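To: Rallgate users list
From: Tove Bech
Date: 24th October
Subject: Re: [rallgate-users] Hand contact at reset, seated start pose

On the Sketach side, Aquino wrote:

> We tried your seated start with our own policy and the first steps
> are very noisy. The torque at both wrists jumps before the policy has
> sent any command. Do you start with the hands in the air or on the
> knees? And did you train the egocentric encoder on the same renders
> that you use for the test? From the paper I could not understand it.

Thank you for trying it so quickly. I will answer the two questions in turn.

The hands start on the knees. In the first version we had them in the air, a little above the legs, and let them fall during the settling phase. It gave us a different contact in each episode, and the policy learned to wait. Now we solve the arm pose for contact first, then we let the physics run for 20 steps with the joint targets fixed, and only after this we save the state. If you load the pose but skip the settling, you will get exactly the jump you describe.
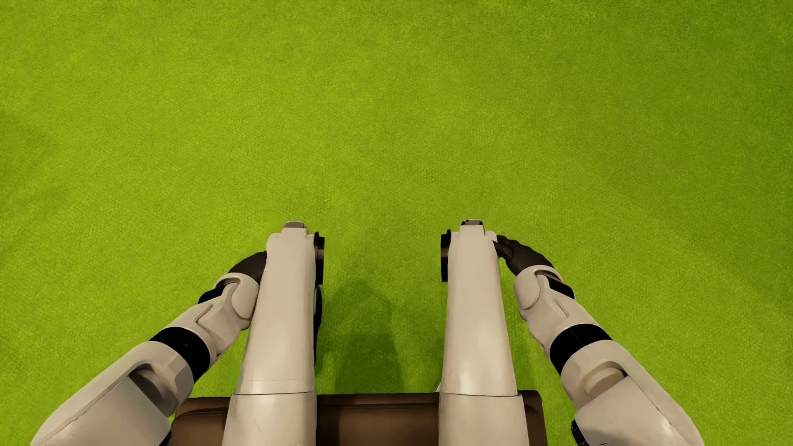
Tove Bech
Research engineer, simulation and contact, Dilville

The view is from the head, looking down over the lap, and it is the kind of input the encoder receives. Please note how little of the left hand there is to see. The leg hides the fingers, while on the right side the knuckles and the bent fingers come out quite clearly. For this reason we do not ask the encoder to find contact from the picture alone. It gets the joint positions also, and the contact label comes from the simulator.

To your second question: no, the renders are not the same. For training we change the carpet colour, the seat colour and the direction of the light. The plain green carpet with the brown seat is kept for the test only. I agree the paper is not clear here, and I will correct the text in November.

The result so far, on 384 test episodes, is that 71 per cent reach standing without a hand slipping from the knee in the push phase. With the old start in the air we did not get a number I would trust, as the episodes were too different from each other. We have run 3 seeds, and one of them is clearly worse than the other two. I do not know the reason yet. My suspicion is the friction value between the black hand and the shell of the leg, which we took from an old file and never measured.

Two small things for your config. The settling must be done with gravity on; there is a flag that switches it off during reset, and the default is wrong in the last release. Also, please check that self-collision is enabled between hand and thigh. If it is off, the hand sinks slowly into the leg and the wrist torque looks beautifully smooth, but it means nothing.

If the jump is still there after this, send me the reset log and I will compare it with ours.

Best regards,
Tove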